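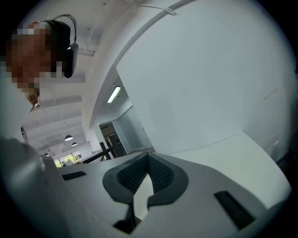 Page 2 of 15

tasden_nights
Well, we've had the headsets and the grippers on our floor since September and I said I'd come back and tell you all how it's going, so get the kettle on. I was dreading it. I've picked and packed for 21 years and I thought that would be me out the door! So far nobody has gone. What has changed is the pace. You move slower with the gripper in your hand, you think about every grab, and the chat along the bench has more or less died, which I miss more than I expected to.

brelance_bev
Lovely to hear from you, Tasden. Same at ours, only we got a target with it, 800 goes a week between the lot of us, and my wrist knows all about it by the end of a shift. Do you get the headset off at breaks? We had to ask twice.

okeke44
I'll be the grump then. You're teaching the thing your job and being thanked with a biscuit. Once they've got enough of it, what do they want you for? Ask them that in writing.

tasden_nights
Bev, yes, off at every break, and we swap over every 15 minutes (our rep got that put in, bless her). Okeke, I did ask. The answer was "redeployment", and I'm still waiting to hear what to.

drudance
Can't agree with you there, Okeke, much as I like you. When the wrapping machine came in at my old place the heavy lifting went and my back has been grateful ever since. Some of us got moved on to looking after it, on better money too.

okeke44
Some of you. And the rest?

drudance
Fair point, a few took the payoff and I don't think all of them wanted to.

brelance_bev
Does anyone's site pay extra for the headset work? Ours says it counts as normal duties and I'm not having that.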